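Reisinger 파란색 분무기 사용 후기 (창문, 책상, 욕실 거울)

작성자: Flurina Wallner
사용 기간: 5주
구매: 내 돈으로 샀습니다
별점: 다섯 개 중에 네 개

안녕하세요. 저는 한국어를 배운 지 오래되었지만 아직 글을 쓸 때는 사전을 옆에 둡니다. 표현이 조금 딱딱한 곳이 있어도 이해해 주시기 바랍니다. 청소 용품 후기를 읽을 때 저는 늘 "좋아요, 잘 나와요"라는 짧은 글만 만나서 답답했습니다. 그래서 이번에는 제가 길게 쓰기로 했습니다.

왜 새 분무기를 찾았는가

전에 쓰던 것은 Lusix라는 이름의 작은 분무기였습니다. 값은 쌌지만 손잡이를 당기면 물이 안개처럼 나오지 않고 한 줄로 나왔습니다. 책상에 뿌리면 물이 한곳에 고이고, 그것을 닦으려면 수건이 두 장 필요했습니다. 거울에 뿌리면 물이 바로 아래로 흘러서 세면대까지 내려갔습니다. 일 년쯤 참고 쓰다가 손잡이 안의 용수철이 약해져서 버렸습니다.

그때 같은 건물에서 일하는 Balthasar Tanner 씨가 Reisinger 제품을 추천해 주었습니다. 그분은 식물에 물을 줄 때 쓴다고 했습니다. 저는 식물이 없고 청소만 하지만, 물이 고르게 나오면 청소에도 좋을 것이라고 생각했습니다. 두 개를 사서 하나는 집에 두고 하나는 작업실에 두었습니다.

병의 모양과 잡는 느낌

몸통은 둥글고 통통합니다. 처음 보았을 때는 조금 귀엽다고 느꼈습니다. 색은 연한 파란색이고 재질은 플라스틱입니다. 저는 병의 모양을 중요하게 생각하는 사람이 아니지만, 둥근 몸통에는 좋은 점과 나쁜 점이 다 있어서 여기에 적습니다.

좋은 점은 책상 위에 세웠을 때 안정감이 있다는 것입니다. 예전 분무기는 물이 조금 남으면 가벼워져서 팔꿈치에 닿기만 해도 넘어졌습니다. 새 분무기는 아직 한 번도 넘어지지 않았습니다.

나쁜 점은 보관입니다. 제 싱크대 아래 선반은 좁습니다. 네모난 세제 통은 서로 붙여서 놓을 수 있지만 이 병은 둥글어서 옆에 빈 공간이 생깁니다. 결국 선반에서 솔 하나를 다른 곳으로 옮겼습니다. 선반이 넓은 분은 신경 쓰지 않으셔도 됩니다.

무게에 대해서도 말씀드리겠습니다. 물을 가득 채우면 손목이 작은 사람에게는 조금 무겁습니다. 저는 항상 반보다 조금 더 채웁니다. 창문 두 개를 닦기에는 그 정도로 충분했습니다.

분사 상태

제가 제일 만족한 부분입니다. 손잡이를 천천히 당기면 물방울이 조금 크고, 빨리 당기면 작아집니다. 설명서에는 이런 내용이 없었지만 며칠 쓰면 손이 스스로 배웁니다. 책상에는 빨리 당기는 방법이 좋고, 마른 얼룩을 불릴 때는 천천히 당기는 방법이 좋습니다.

노즐을 돌리면 넓게 뿌리기와 좁게 뿌리기를 고를 수 있습니다. 다만 노즐이 처음에는 아주 뻑뻑했습니다. 저는 고장인 줄 알고 가게에 전화까지 했습니다. 전화를 받은 Pirmin Steiner 씨가 미지근한 물에 잠깐 담근 다음 돌려 보라고 친절하게 알려 주었고, 그렇게 하니까 부드럽게 돌아갔습니다. 이런 내용은 설명서에 한 줄만 있어도 좋을 것 같습니다.

첫 주에는 물을 뿌린 뒤에 노즐 끝에 물방울이 하나씩 맺혔습니다. 바닥에 떨어질 정도는 아니지만 거울을 닦을 때는 신경이 쓰였습니다. 노즐을 더 꼭 조인 뒤에는 많이 줄었습니다. 완전히 없어지지는 않았습니다.

무엇을 넣어서 썼는가

저는 세 가지를 넣어 보았습니다.

첫째는 그냥 수돗물입니다. 먼지를 닦을 때는 이것이 제일 편합니다. 제가 사는 Mekesberg는 물에 석회가 많아서 거울에는 하얀 자국이 남습니다. 그래서 거울에는 수돗물을 쓰지 않습니다.

둘째는 물에 식초를 조금 섞은 것입니다. 수도꼭지의 하얀 자국을 지우는 데 좋았습니다. 냄새는 창문을 열면 금방 없어집니다. 식초를 넣은 날에는 꼭 병을 헹구고, 깨끗한 물을 몇 번 뿌려서 안쪽 관도 씻습니다.

셋째는 주방 세제를 한 방울 넣은 물입니다. 기름이 묻은 곳에는 이것이 필요합니다. 하지만 두 방울을 넣었더니 거품이 생겨서 닦는 시간이 더 길어졌습니다. 욕심을 내지 않는 것이 좋겠습니다.

락스는 넣지 않았고 앞으로도 넣을 생각이 없습니다. 혹시 넣어 보신 분이 계셔도 식초와는 절대로 섞지 마십시오. 위험합니다.

하얀 책상에서 써 본 결과

작업실에는 윗면이 하얗고 가장자리가 밝은색 나무로 된 책상이 있습니다. 하얀 것은 보기에는 좋지만 손자국과 연필 가루가 다 보입니다. 저는 책상 위에 하얀 시트를 깔고 쓰는데, 그 시트에도 회색 자국이 희미하게 남아 있고 가운데쯤에는 어두운 얼룩이 모여 있습니다. 분무기의 성능을 보기에는 좋은 자리입니다.

회색 자국은 물만 뿌려서는 조금 연해지기만 했습니다. 세제 한 방울을 넣은 물로는 더 연해졌지만 끝까지 지워지지는 않았습니다. 어두운 얼룩은 더 어렵습니다. 물을 뿌리고 잠깐 기다렸다가 부드러운 수건으로 눌러서 닦았는데, 얼룩의 색이 수건에 조금 옮겨 왔을 뿐입니다. 이것은 분무기의 잘못이 아니고 얼룩이 오래된 탓이라고 생각합니다. 그래도 물이 한곳에 고이지 않는 점은 크게 도움이 되었습니다. 예전에는 시트가 젖어서 울었습니다.

한 가지 조심할 것이 있습니다. 전선이나 컴퓨터가 가까이 있는 곳에서는 직접 뿌리지 말고 수건에 먼저 뿌린 다음 닦는 것이 안전합니다. 넓게 뿌리기로 맞추면 물이 생각보다 멀리 갑니다.
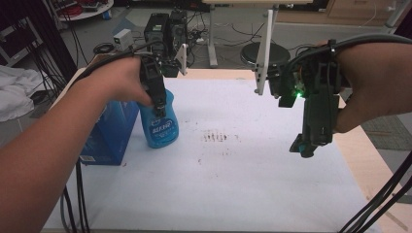 라벨에 대하여

병에는 흰색과 짙은 파란색으로 된 라벨이 붙어 있고, 짙은 파란 띠 위에 굵은 흰 글자가 인쇄되어 있습니다. 글자가 굵어서 선반 안쪽에 있어도 금방 찾습니다. 저처럼 눈이 좋지 않은 사람에게는 고마운 일입니다.

그러나 라벨은 종이 느낌이 나고 젖은 손으로 자주 잡으면 모서리가 조금씩 들립니다. 집에 있는 병은 벌써 한쪽이 들렸습니다. 저는 그 위에 투명 테이프를 붙였습니다. 작업실의 병은 사용 횟수가 적어서 그런지 아직 괜찮습니다. 그리고 병에 다른 것을 섞어 넣으실 분은 내용물의 이름을 따로 써서 붙이시기를 권합니다.

가격과 배송

한 개에 89코루나였고, 배송비를 합해서 모두 203코루나를 냈습니다. 저는 Cestov에 있는 가게의 온라인 주문을 이용했습니다. 배송은 이틀 걸렸고, 포장은 튼튼했습니다. Lusix보다는 비싸지만, 일 년마다 새로 사는 것을 생각하면 크게 비싸다고 할 수 없습니다. 물론 이 제품이 일 년 넘게 갈지는 아직 모릅니다.

아쉬운 점을 다시 정리하면

노즐이 처음에 뻑뻑합니다.
물을 뿌린 뒤에 작은 물방울이 맺힐 때가 있습니다.
라벨이 물에 약합니다.
좁은 선반에는 잘 맞지 않습니다.
입구가 좁아서 물을 채울 때 흘리기 쉽습니다. 저는 작은 깔때기를 씁니다.

누구에게 맞는가

책상이나 거울을 자주 닦는 분, 그리고 물이 고르게 나오는 것을 중요하게 생각하는 분에게 권합니다. 손이 아주 작은 분은 가게에서 먼저 잡아 보시는 것이 좋겠습니다. 손잡이 사이의 거리가 제 손에는 맞았지만, 제 조카는 두 손으로 당겼습니다.

별 하나를 뺀 이유는 물방울과 라벨 때문입니다. 10월에 창문 대청소를 하고 나서 용수철이 어떻게 되었는지 댓글로 더 쓰겠습니다.

댓글 2

Vinzenz Hollenstein
자세한 글 감사합니다. 저도 노즐이 안 돌아가서 서랍에 넣어 두었는데 오늘 저녁에 미지근한 물에 담가 보겠습니다. 얼마나 오래 담그셨나요?

Flurina Wallner
5분 담갔습니다. 뜨거운 물은 쓰지 마세요. 플라스틱이 약해질까 봐 저는 걱정이 됩니다.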